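Right, gripper comparison day here in Brudby. Mahrous fingers versus the Gandura ones, and the job is taking an old desktop to bits and putting it back together. 4 years I've wanted an excuse for this. 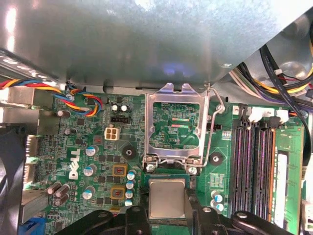 The Gandura set cost us £800 and I was all ready to hate it. I don't! It closes softly enough that I've stopped wincing every time (mostly). The Mahrous pair are stronger, but they have a bit of side play I can't tune out.

Big flat sheet metal is a pain for the wrist camera though. I keep knocking the exposure down and then everything underneath goes to mush.

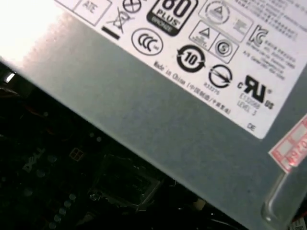 Gayan Miah reckons a ring light would sort it. I reckon it'd make it worse. Loser buys chips. 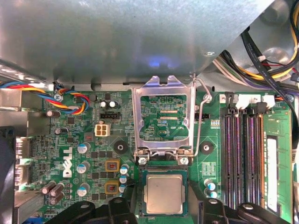 Finger width is my real gripe. With the processor down in the gap between the tips you've got the memory slots right next door on one side, so there's not much room to open up and back out. Slimmer tips, please, somebody!

RAM next, and I'm slowing the controller right down for that one.

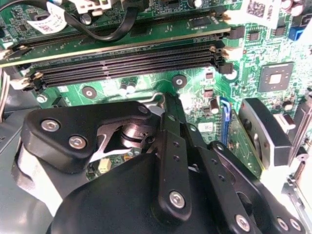

Might file a bit off the spare pads tonight and have another go tomorrow. Will post the force plots if I can get them off the Mirudthorpe machine.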